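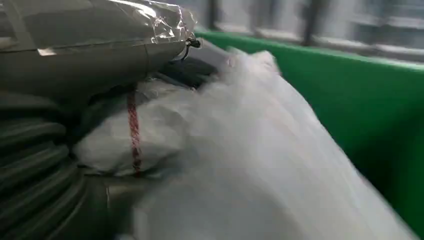
Page last changed: April

Why do trees lose their leaves?

Some trees drop all their leaves in the fall. These are called deciduous trees. Maples, birches and most oaks are deciduous. Other trees, such as pines and hollies, stay green all winter. We call those evergreens.

What leaves do

A leaf makes food for the tree. It uses sunlight, water from the roots and a gas from the air called carbon dioxide. The food is a kind of sugar. The tree uses it to grow and stores some of it in the trunk and roots for later.

The green color in a leaf comes from chlorophyll (say it like this: KLOR-oh-fill). Chlorophyll is the part that catches the sunlight.

What changes in the fall

Days get shorter and there is less light. In cold places the ground may freeze, and then it is hard for roots to take in water. Leaves lose water all the time through tiny holes, so a tree covered in leaves could dry out.

The tree stops making chlorophyll and the green fades. Yellow and orange were in many leaves all summer, hidden under the green. Red is different - most trees make it fresh in the fall.

How a leaf comes off

A thin layer of cells grows where the stalk of the leaf meets the twig. It works a bit like the dotted line on a tear-off ticket. Wind or rain pulls the leaf away, and the tree seals the spot. Look closely at a bare twig and you can find the mark that is left. It is called a leaf scar.

Do evergreens ever lose leaves?

Yes, but only some at a time. Pine needles are leaves too, and they have a waxy coat that helps hold water in. Old needles fall off while newer ones stay on.

Ekua, who is 5 and lives in Plirkham, asked us if a bare tree is dead. Usually it is just resting. Next year's buds are already on the twigs.

Try it

Find 2 bare twigs on the ground from different trees. Look for the buds and the leaf scars, and draw them. Are the buds in pairs, or do they take turns on each side of the twig? Maple buds come in pairs. Oak buds take turns.

Words to know

Deciduous: loses all its leaves for part of the year.
Chlorophyll: the green stuff in leaves that catches light.
Leaf scar: the mark on a twig where a leaf used to be.

Written by Clem Treloar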